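生活文化演習「食卓と片づけ」 第5回 配布プリント
テーマ:仲間分けしてから、しまう

前回の宿題「わが家の台所でいちばん置き場所に困っているもの」、どれも読みごたえがありました!マルレニーさん(Marleny Chambi)の「輪ゴムの引っ越し5回分の記録」は、あとで回覧します。まだの人は授業の終わりに出してください。

1 今日の考え方
片づけというと、すぐ箱や棚の話になりがちですが、この授業ではまず机の上に全部出します。出してみると、ふだん別々の引き出しにいるもの同士が隣り合って、思いがけない組み合わせが見えてきます。ここが本当におもしろいところです。

分け方はひとつに決まりません。よく使われるのは次の三つです。
・用途で分ける(煮る、盛る、食べる、遊ぶ)
・傷みやすさで分ける(今週中に食べるもの、いつまでも置けるもの)
・使う人で分ける(大人、子ども、みんな)
同じ机の上でも、軸を変えると仲間ががらりと入れ替わります。みかんひとつ取っても、用途なら「食べる」、傷みやすさなら「今週中」。では、おもちゃのワッフルは?用途で分けると遊び道具ですが、子どもにとっては立派なおやつで、台所に置きたいと言い張る子もいます。ベナビデス先生(Nilton Benavides)のお宅では、ままごとの果物が本物の果物かごに入っていたそうです。わたしはこの話が大好きです。 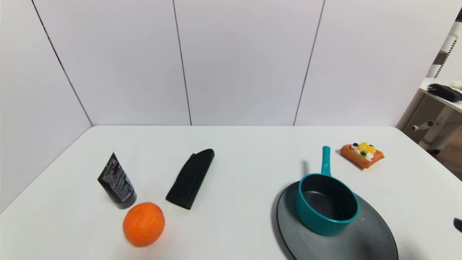

図1 白い机の上の品々。青緑色の片手鍋、黒いチューブ、オレンジ色の果物、おもちゃのワッフルなど。

2 図1を使って
まずは鍋から始めましょう。柄の長い鍋は、本体の大きさだけを考えて棚を選ぶと必ずつかえます。図の鍋も、柄が下の丸い皿のようなもののふちを越えて、机の上まで伸びています。しまう場所を測るときは、柄の先から鍋の反対側のふちまでを一本の線として測ること。柄をどちらに向けるかで、隣に置けるものも変わります。

次に黒いチューブ。文字が読めないので、食品なのか化粧品なのか、ここでは決められません。こういうものは「保留」に入れます。保留は立派な分類です!ただし置き場は小さな箱ひとつだけにして、その日のうちに中を見直します。あふれたら分け方の軸が合っていないしるしなので、遠慮なく最初からやり直しましょう。
チューブの横にある黒い細長いものは、布のようにも見えます。「さや」と呼ぶか「巻いた布」と呼ぶかで行き先が変わるので、班の中で呼び名をそろえてから分けてください。

3 班の作業
(1)図1の品を、用途と傷みやすさの二つの軸でそれぞれ分ける。
(2)行き先が変わった品に丸をつけ、理由を一行で書く。
(3)200字以内で班の結論をまとめる。意見が割れたら、割れたまま書いてかまいません。むしろ歓迎です。

4 次回まで
自宅の引き出しをひとつ選び、中身を全部出して分け、500字程度で報告してください。スケッチがあるとうれしいです。引き出しは小さいほうが楽しめます。
参考資料『マママニの台所帖』は研究室で貸し出し中。返却は7月まで。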